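Section 7. Set-up and Upkeep of the Towel Folding Cell

7.1 Scope

This section covers the set-up, daily checks, and fingertip service of the two-arm towel folding cell running Sandilar control software. It applies to cells with the fabric work surface. Cells with the hard tray are covered in Section 8.

Read Section 2 (Safety) before doing any work inside the guard line. Steps marked S must be done with drive power off and locked.

Revision: Dec 18, 2020. Replaces the October issue. Changes are in 7.4 (grip force), 7.6 (release position), and 7.8 (fault table).

7.2 Tools and supplies

2.5 mm and 3 mm hex keys
Torque driver, 0.5 to 3 N·m
Steel rule, 600 mm
Feeler gauge set
Lint-free wipes
Isopropyl alcohol, 70 percent or stronger
Fingertip pad set, Hedlund, one pair per arm
Reference towel, yellow, from the cell kit
Lint roller

Do not use a towel from production stock as the reference towel. Washed stock changes size, and the corner finder will be tuned to the wrong edge length.

7.3 Preparing the work surface

1. (S) Move both arms to the park position and lock out drive power.
2. Remove all towels from the cell.
3. Lay the blue work cloth over the surface. Pull from the center toward the edges.
4. Go over the cloth with the lint roller. Yellow lint on blue cloth is read as towel by the corner finder if the patch is large enough.
5. Check for hard creases. Soft wrinkles are acceptable. A crease that stands up more than 3 mm when pressed and let go must be steamed out.
6. If the cloth has a cross seam, place the seam on the operator side of the fold area. A folded towel must not lie over it.
7. Restore drive power and run SURFACE LEARN. The routine takes 13 images and stores a new background.

Note: Run SURFACE LEARN again any time the cloth is moved, steamed, or replaced, or when the room lighting is changed.

7.4 Setting the grip force

Grip force is set per arm. Both arms must be set with the same reference towel.

1. From the service page, open GRIP and select the left arm.
2. Set the force value to 420.
3. Jog the open fingertips over one corner of the reference towel. Close the gripper.
4. Raise the arm until the towel is clear of the surface.
5. Pull down on the free end of the towel with a light hand load. The corner must not slide in the fingertips.
6. If the corner slides, raise the value in steps of 20 and repeat from step 3. Do not exceed 700.
7. Open the gripper and check the corner for pulled loops. If loops are pulled, lower the value by 20 and repeat.
8. Save, then repeat for the right arm.

CAUTION: Keep hands out from between the fingertips while drive power is on. Apply the hand load in step 5 at the free end of the towel only.

CAUTION: Values above 700 overheat the gripper motor within a few cycles. The software accepts these values in service mode and gives no warning.

7.5 Checking the hanging grip

The hanging grip check confirms that the fingertips close on the corner itself and do not take up a length of hem. A grip taken too far along the hem gives a skewed fold that later steps cannot correct.

1. Load routine HANG CHECK.
2. Place the reference towel on the surface in any position.
3. Start the routine at 25 percent speed.
4. Press HOLD when the towel hangs with its lower corner in the fingertips.
5. Look at the held corner from the side. The fabric should gather to a small point in the fingertips, with the bottom hem running away from the corner without a twist.
6. Look at the near vertical edge. It should hang close to plumb. A strong bow in this edge means that the arms are too close together.
7. Confirm that the other finger of the open gripper is clear of the fabric.
8. Press RESUME and let the routine finish.

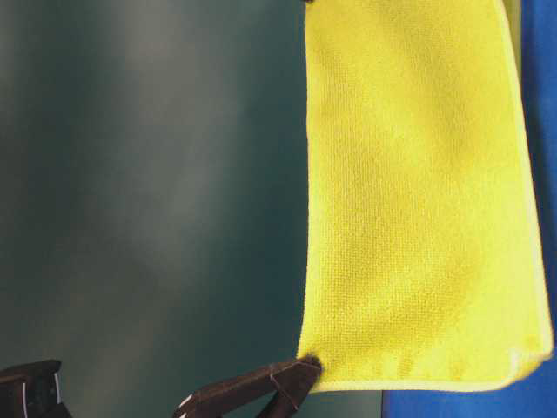
Figure 7-2. Lower corner of the towel held in the gripper.

A slight rise or dip in the bottom hem is normal at this stage. Light creases through the body of the towel are also normal and are removed by the spread move that follows. Do not add tension to remove them here.

If the hem is twisted at the corner, do the following:

a. Stop the routine and lower the towel by hand jog.
b. Inspect the fingertip pads as described in 7.7.
c. Check the approach angle. The default is 35 degrees from vertical. An angle under 25 degrees tends to push the corner away before the fingers close.
d. Repeat the check from step 2.

Record the result in the cell log. Three clean checks in a row are needed before the cell is put back into production.

7.6 Setting the release position

After the last fold, the grippers let go of the top end of the towel and stop to each side of it. The release position sets how far each fingertip moves out and at what height. If it is set too low, the pads drag on the cloth and shift the towel. If it is set too narrow, a pad can catch the folded hem on the way up.

1. Run FOLD TEST with the reference towel and press HOLD at the release step.
2. Check that the folded end lies between the two fingertips and that neither gripper still has hold of the fabric.
3. Measure from each pad to the nearer top corner of the towel. Adjust RELEASE OUT until both distances are between 10 and 25 mm.
4. Check pad height with the feeler gauges. Adjust RELEASE Z for a gap of 1 to 2 mm over the cloth.
5. Confirm that the cables at both wrists are free and do not touch the towel or the opposite arm.
6. Press RESUME and watch the arms lift. The towel must not move.
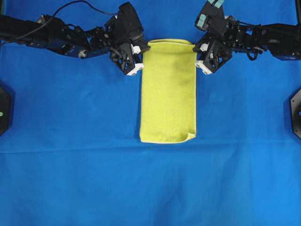

Womgate Service Documentation, Fabric Handling Cells

Inspect the fold before clearing the surface. The long sides should be fairly straight, and the folded hem should lie across the full width. A side that bulges a little at mid-length is within limits. A corner that has curled back on itself, as at the lower right in the figure, is logged as a corner lift.

To correct repeated corner lifts:

1. Note which corner lifts and in how many test folds out of ten.
2. If it is the same corner each time, reduce the speed of the last placing move to 60 percent.
3. If the lift remains, increase DWELL BEFORE OPEN by 0.2 seconds on the arm that places that corner.
4. If different corners lift, clean the pads on both arms and repeat the test folds before changing any values.

Note: Change one value at a time. Save under a new recipe name and keep the factory recipe, number 1158, unchanged so that it can be reloaded.

7.7 Fingertip pad service

Clean the pads at the start of each shift. Replace them when the surface is glazed, cut, or worn below 1.5 mm.

Cleaning

1. (S) Lock out drive power with the grippers open.
2. Wipe each pad with alcohol. Wipe toward the tip.
3. Remove lint from the open frame of the gripper with tweezers. Do not use compressed air, which drives lint into the finger slides.
4. Let the pads dry for two minutes before restoring power.

Replacement

1. (S) Lock out drive power.
2. Remove the two screws behind the pad with the 2.5 mm key. Hold the finger while turning so that no load goes into the gripper gears.
3. Lift off the old pad and clean the seat.
4. Fit the new pad. Tighten both screws to 0.8 N·m.
5. Repeat for the second pad on the same gripper. Always replace pads in pairs.
6. Restore power, run GRIP ZERO, and then repeat 7.4 and 7.5.

CAUTION: Do not put thread locker on the pad screws. The inserts cannot be replaced in the field.

7.8 Faults during set-up

Corner not found
Lint on work cloth, or background out of date. Clean the cloth and run SURFACE LEARN.

Towel drops during lift
Grip force too low or pads glazed. Inspect pads first, then see 7.4.

Hem twisted in fingertips
Approach angle out of range. See 7.5.

Towel moves when arms lift
RELEASE Z too low or RELEASE OUT too narrow. See 7.6.

Arm stops with cable warning
Wrist cable snagged or clip loose. Lock out drive power, reroute the cable with slack at full wrist turn, and refit the clip.

GRIP ZERO fails
Pad not seated, or lint in the finger slide. Remove the pad, clean the seat, and refit.

Faults not listed here should be reported with the cell log and the recipe file attached. Send reports for cells under a Kormont service plan to Lumturie Begović, Fabric Handling Cells. Do not open the gripper housing. The gear set is matched at assembly, and the complete gripper must be returned for repair.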